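집게로 개는 바지

띤허우(Tín Hầu)가 스키사크에 다니기 시작했다고 했을 때 나는 그게 무슨 과자 만드는 회사인 줄 알았다. 이름이 꼭 바삭바삭하지 않은가. 그런데 조카 말로는 과자가 아니라 기계를 만드는 곳이고, 그것도 빨래를 개는 기계를 만드는 곳이라고 했다. 나는 르엉 골목에서 세탁소를 하며 평생 남의 바지를 개 온 사람이라, 그 말을 듣고 좀 웃었다가, 웃은 게 미안해서 국을 한 그릇 더 퍼 주었다.

"이모, 그 기계 이름이 딕스카예요. 수건은 정말 잘 개요."

"수건이야 네모나니까."

"네모난 게 어디예요. 처음엔 그것도 못 했어요."

허우는 어릴 때부터 그랬다. 누가 뭘 못 한다고 하면 꼭 그 편을 들었다. 절름거리는 닭이 있으면 닭 편을 들고, 구구단을 못 외우는 옆집 아이가 있으면 숫자가 너무 많은 게 잘못이라고 했다. 그러니 빨래 못 개는 기계 편을 드는 것도 이상할 건 없었는데, 그래도 나는 내심 서운했던 모양이다. 그날 밤에 가게 불을 끄고도 한참 동안 다리미대 앞에 서서, 내가 바지를 어떻게 개더라, 하고 손을 가만히 움직여 보았으니까.

10월에 허우가 나를 그레르키마리까지 데려갔다. 버스로 90분이 걸리는 동네인데, 나는 가는 길에 먹을 찐 고구마를 쌌고, 혹시 그쪽 사람들도 배가 고플까 봐 더 쌌고, 그러다 보니 보따리가 제법 커져서 허우가 정류장에서 나를 보고 이사 가느냐고 물었다. 창가에 앉아 고구마 껍질을 벗기면서 나는 계속 물었다. 그 기계가 단추는 채울 줄 아느냐, 양말 짝은 맞출 줄 아느냐, 주머니에 든 동전은 꺼낼 줄 아느냐. 허우는 단추는 아직이고, 양말은 가끔이고, 동전은 모르겠다고 했다. 모르겠다는 말을 그렇게 선선히 하는 아이라서 나는 얘를 좋아한다.

딕스카는 생각보다 얌전하게 생겼다. 나는 사람처럼 머리가 달리고 눈이 번쩍거리는 걸 상상하고 갔는데, 넓은 탁자에 팔이 2개 붙어 있는 게 전부였다. 허우가 수건을 한 장 던져 놓자 팔이 천천히 내려와서 귀퉁이를 집고, 놓치고, 다시 집었다. 그 '다시 집었다'가 참 오래 걸렸다. 우리 가게 손님 같으면 벌써 저녁 찬거리를 사서 돌아왔을 것이다. 하지만 개 놓은 걸 보니 모서리가 꽤 반듯했다. 나는 나도 모르게 아이고 잘했다, 하고 탁자를 두드려 주었고, 뒤에 서 있던 젊은이들이 다 웃었다.

그다음이 청바지였다.

청바지는 어려운 옷이다. 이걸 사람들은 잘 모른다. 두껍고 뻣뻣해서 쉬울 것 같지만, 뒤집힌 채로 말라 있는 날도 있고, 허리는 허리대로 버티고 다리는 다리대로 꼬인다. 주머니 안감이 밖으로 혀를 내밀고 있기도 하다. 그걸 다 달래서 눕혀야 하는데, 딕스카는 달랠 줄을 몰랐다. 한쪽 다리를 잡아 올렸다가 허리가 툭 떨어지니까 거기서 멈춰 버렸다. 팔을 반쯤 든 채로 가만히 있는 모양이 꼭 수업 시간에 손을 들었는데 답을 까먹은 아이 같았다.

"지금 생각하는 거냐?"

"생각은 아니고요, 본 적이 없는 모양이라서요. 바지가 저렇게 떨어진 걸 배운 적이 없는 거예요."

"그럼 누가 가르쳐 주면 되지."

허우는 그 말을 기다렸던 것 같다. 고구마를 한입 물고는 눈만 웃었다. 그 애 엄마, 그러니까 내 언니가 나한테 돈 빌리러 올 때 짓던 표정이었다.

그렇게 해서 나는 집게를 쥐게 되었다. 손에 들고 쓰는 물건인데, 손잡이 쪽이 꽤 묵직하고 끝에 손가락처럼 생긴 것이 달려서 오므렸다 벌렸다 한다. 내 손 대신 그걸로 옷을 집어서 개면, 어떻게 집고 어디서 놓는지를 기계가 나중에 보고 배운다고 했다. 나는 그 설명을 2번 듣고도 반만 알아들었다. 그래도 바지를 개라는 말은 알아들었으니 됐지 싶었다.

첫날은 엉망이었다. 평생 손바닥으로 하던 일이었다. 손바닥으로 쓱 밀면 펴지던 주름이 집게로는 펴지지 않았다. 나는 사람이 빨래를 갤 때 손가락보다 손바닥을 더 많이 쓴다는 걸 그때 처음 알았고, 새끼손가락이 몰래 허리춤을 누르고 있었다는 것도 처음 알았다. 집게로 밑단을 집으면 허리가 도망갔다. 허리를 집으면 밑단이 돌아누웠다. 나는 딕스카가 왜 팔을 들고 멈춰 있었는지 알 것 같아서, 속으로 흉본 것을 조금 무르기로 했다.

"이모, 천천히 하셔도 돼요."

"천천히 하면 더 안 돼. 빨래는 기세야."

"기세는 어떻게 가르쳐요?"

그 질문에는 나도 대답을 못 했다. 우리 어머니도 나한테 기세를 가르쳐 준 적은 없다. 어머니는 그저 옆에서 개셨고, 나는 그 옆에서 자꾸 틀리게 갰고, 어머니는 내가 갠 걸 말없이 풀어서 다시 개셨다. 풀 때 손등으로 한 번 탁 치시는데, 그 소리가 나면 나는 아, 또 틀렸구나 했다. 허우한테 그 이야기를 했더니 자기네 일도 꼭 그렇다고, 그런데 기계는 탁 소리를 듣고도 서운해하지 않아서 좀 심심하다고 했다.

저녁에 돌아와서 가게 문을 열어 보니 손님이 맡긴 셔츠가 그대로 걸려 있었다. 나는 그걸 다리면서 남편 사진에다 대고 오늘 있었던 일을 죽 늘어놓았다. 기계가 청바지 앞에서 쩔쩔매더라고. 나도 집게를 쥐니 똑같이 쩔쩔매더라고. 허우는 밥을 제때 안 먹는지 턱이 뾰족해졌더라고. 남편은 살아 있을 때도 이런 이야기를 들으면 신문만 넘기던 사람이라 대답이 없어도 괜찮았다.

그 뒤로는 그레르키마리까지 가지 않고 집게를 빌려다가 썼다. 허우 말이, 회사 탁자 위에서만 배운 기계는 남의 집에 가면 아무것도 못 한다는 것이다. 사람 사는 집은 이불도 있고 봉지도 있고 전화기도 아무 데나 던져져 있고, 창으로 햇빛이 들었다 나갔다 하는데, 그런 데서 개는 걸 봐야 한다고. 그 말은 내가 단번에 알아들었다. 새댁 때 친정에서 잘만 되던 밥물이 시댁 솥에서는 하나도 안 맞았던 것과 같은 이치일 테니까.

"그럼 치우지 말고 할까?"

"네, 절대 치우지 마세요."

살다 살다 조카한테 방을 치우지 말라는 부탁을 받을 줄은 몰랐다. 치우지 않으려니 그게 또 얼마나 힘이 드는지, 나는 뭐가 삐죽 나와 있으면 손이 먼저 나가는 사람이라 그 손을 집게로 꽉 붙들어 매 놓은 셈이었다. 한번은 참다못해 봉지를 하나 구석으로 밀어 놓았는데, 허우가 나중에 보고 이모 이거 치우셨죠, 했다. 무슨 귀신같은 아이인지.

바지를 50번 개고 나니 요령이 조금 생겼다. 먼저 허리의 솔기를 집어 올려서 제 무게로 늘어지게 두고, 흔들리는 게 가라앉을 때까지 기다린다. 기다리는 게 중요하다. 나는 그동안 한 번도 바지를 기다려 준 적이 없었다. 그러고는 눕히면서 살짝 당기면 두 다리가 얼추 나란해지는데, 얼추가 되면 됐다고 치고 접는다. 밑단이 조금 안 맞아도 그냥 둔다. 손님 옷이라면 어림없는 일이지만 허우는 그런 것도 좋다고 했다. 조금 안 맞은 걸 어떻게 넘어가는지도 배워야 한다나.

가을이 다 가기 전에 전화가 왔다. 나는 그때 마침 김치를 버무리느라 팔꿈치로 전화를 받았다.

"이모, 딕스카가 오늘 청바지를 갰어요."

"잘 갰더냐?"

"음, 한쪽 주머니가 나와 있긴 한데요."

"그건 나도 그래."

"그리고요, 접기 전에 바지를 들고 좀 기다려요. 이모처럼요. 다들 고장 난 줄 알았어요."

나는 고춧가루가 묻은 손을 든 채로 한참 웃었다. 그래도 기계가 우리 가게를 대신하려면 아직 멀었다고, 손님 앞에서 그렇게 서 있으면 장사는 못 한다고 일러 주었더니 허우도 그렇다고 했다. 수건은 맡겨도 되고 청바지는 봐 가며 맡기고 단추 달린 건 아직 이모가 하셔야 한다고. 셔츠는 언제 되느냐고 물으니 또 모르겠다고 했다. 그러면서 하는 말이, 이번에는 두꺼운 바지 말고 얇은 것도 몇 벌 섞어서 해 주실 수 있느냐는 것이었다.

나는 김치부터 넣고 보자고 했다. 보자고는 했지만 전화를 끊고 나니 벌써 마음이 그쪽에 가 있어서, 배추를 누르면서도 얇은 바지는 허리보다 밑단을 먼저 집는 게 낫겠다는 생각을 하고 있었다. 다음에 오면 무를 좀 싸 보내야 한다. 그 애 턱이 아직도 뾰족할 것이다. 바지는 내일 아침, 해가 창으로 들어올 때 다시 꺼내 놓기로 했다.
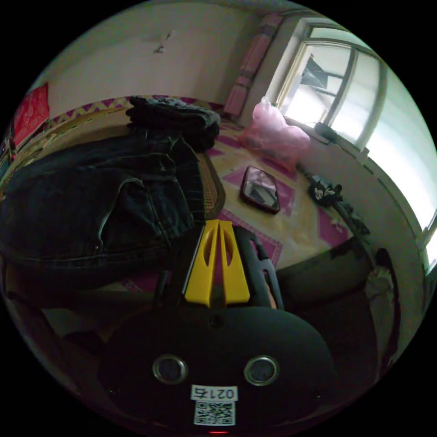
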